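Bench techs wanted, desktop and workstation refurb - Carnon site

Posted 8 December 2024
14 shares | 3 comments

Afolabi Refurbishing is hiring for the bench. Two full-time spots, one part-time (evenings). Start as soon as you can, we are behind.

Quick version: old office computers come in on pallets, we take them apart, test what's in them, clean them, put them back together, wipe drives, send them out again. Schools buy most of it. Some goes to small offices, some to walk-in customers at the Namberg shop. 1,310 machines went out the door since May and there's a pile waiting that we do not like looking at.

Not a help desk job. No phones. No sales targets. You will talk to the other techs and to Folasade, who runs the bench, and sometimes to a driver.

What you'd be doing

- Intake. Unpack, tag, write down the model and what's missing. Things are always missing.
- Teardown and parts check. Memory, drives, power supply, processor, fans. Good parts go to the shelf, bad ones to the recycling cage.
- Reassembly. Fresh thermal paste, right cooler on the right board, cables routed so the side panel closes.
- Burn-in test overnight, check results in the morning.
- Drive wiping and the paperwork for it. Every drive, every time. This part is not optional and we do audit it.
- Sweeping up. Everybody sweeps.

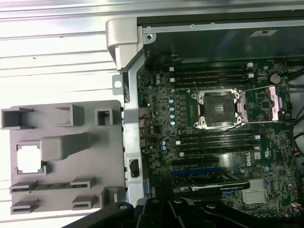

Most of what we see is business desktops and tower workstations, five to ten years old. Laptops go to a different table and you won't touch those in the first few months unless you ask to. Servers once in a while. If you've only ever worked on your own gaming PC that's fine, say so, we have hired people with less.

What we need from you

- Steady hands and patience. Bent socket pins cost us boards and we keep track.
- You can lift a tower off a low shelf without hurting yourself. Pallet jack training provided.
- You read labels properly and write down what they say. Handwriting we can read, or type it.
- Comfortable asking before you force something.
- Okay standing for a good part of the shift. Stools are there, use them.
- Legal to work here, 18 or over.

Nice to have, not required: any repair cert, some soldering, spreadsheet skills, experience with imaging over the network, a second language. A driver's licence helps for the Namberg runs but we can work around it.

No degree needed. Please dont send transcripts.

Hours and pay

Full time is day shift, 8 to 4:30, half hour unpaid lunch. Part time is 20 hours a week, evenings, we can be flexible on which ones. Pay is hourly and depends on what you already know, we'll give you the number on the first call so no one wastes a trip. Raise after probation if it's going well. Paid holidays. Parking is free, bus stops at the gate.

You also get first pick of scrap parts for personal projects, within reason, signed out on the sheet. And a $600 tool and training allowance after your first year. Most people spend it on a decent driver set and a cert exam.

Training

First week you shadow somebody. Second week you do teardowns with somebody checking every unit. After that it's spot checks. We use Gulteo for tracking units, it's a bit clunky, you'll pick it up in a day or two. Static straps are worn at the bench, no exceptions, we supply them.

There's a practice pile of dead boards you can work on as long as you like before you touch anything that has to ship. Seating processors, cleaning off old paste, swapping memory, getting the load lever down without fighting it. Ask for more time on it if you want more time.

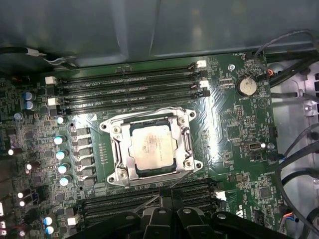

Processor in its socket, memory slots above it empty.

How we hire

1. Send an email. Résumé if you have one, if not just tell us what you've fixed and what you've broken.
2. Short call with Nkechi Okafor, hiring. Ten minutes or so.
3. Paid bench trial, half a day. You take a desktop apart, put it back together, and fill in the unit sheet. Not timed. We care more about the sheet than people expect.
4. Answer from us within 5 working days, yes or no. If you don't hear, nudge us, somthing got lost.

Bring to the trial: closed shoes, ID, lunch. Leave rings and loose bracelets at home. Tools are on the bench.

Questions we get a lot

Can I work remote? No.
Can I start part time and go full? Yes, it's happened, depends on volume.
Is it noisy? Fans and a radio. Radio is negotiable.
Do you take career changers? Yes. Two of the current techs came from kitchens.
Is it cold in there? Loading side, yes, in winter. Bench side is heated.
I applied last year, can I apply again? Yes please, and say so in the email.

To apply

Email the hiring desk with "bench tech" in the subject and tell us full time or part time. Or drop a note at the Namberg counter, ask them to put it in the Carnon tray. Questions about the actual work go to Folasade Ekwueme, she answers fastest before lunch. Ad stays up til all three spots are filled.

Share this job | 14 shares
3 comments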